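Kids' Corner > Robots & Code

How Does a Robot Know What to Do with a T-Shirt?

June 2018 | By Amrit Kennedy

You probably have a T-shirt on your bedroom floor right now (I won't tell). To you it's easy to pick up, but to a robot a shirt is a real puzzle, and it's the robot's software, the list of instructions inside its computer, that has to work it out!

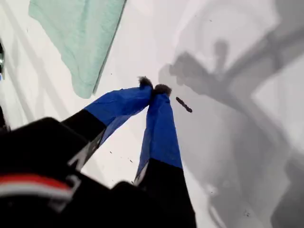

How does the software tell its fingers to close?

It sends each motor a number, and the motor turns until it reaches that number. Then the software checks and sends another one, some 200 times every minute.

Now, cloth is tricky, my friends, because it never lies the same way twice. So the program looks through a camera and hunts for a good place to grab, like an edge or a bunched-up bit.
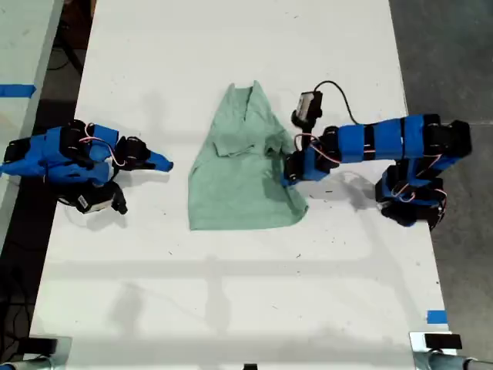 Two Arms, One Plan

With two arms, the software has to plan for both, so they don't bump elbows. Sometimes one arm waits its turn while the other holds on to the cloth, just like you and a friend folding a big blanket.

This site uses cookies. By reading on, you agree to our cookie policy.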